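Search this site Go

The packing lead at Ellery, a shop that sells secondhand electronics parts, sorts loose wire before anything else is listed. "If the leads are knotted, they don't get tested," she said. "They sit."

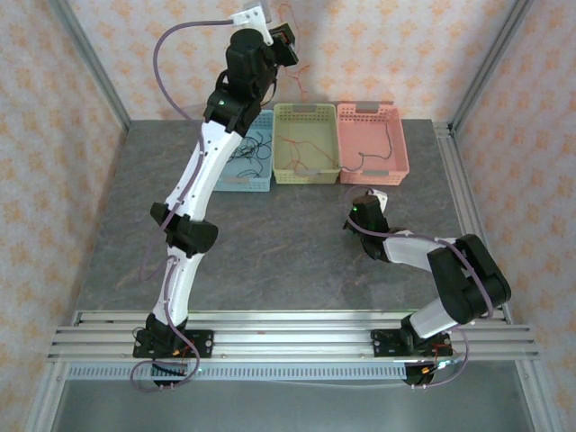

Her method starts with gauge, then length, then connector. Anything under 8 inches goes to scrap. For holding stock between steps she favors perforated plastic baskets, three in a row against the back wall, with thin black wires kept in the light blue one. "I tried drawers from Skudby. You can't see into a drawer."

Untangling is done flat, on a hard surface, working from the outside of the pile inward. She does not pull. A bundle of about 100 leads takes her most of a morning -- longer if the ends are bare.

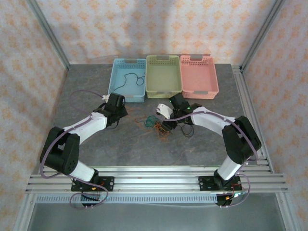 Finished leads are coiled, tied once, and bagged in lots of 7. The bags go out under the Alisora listing, with red and black priced the same. She was asked whether customers notice the coiling. "They notice when it's bad," she said. "Then they write to us."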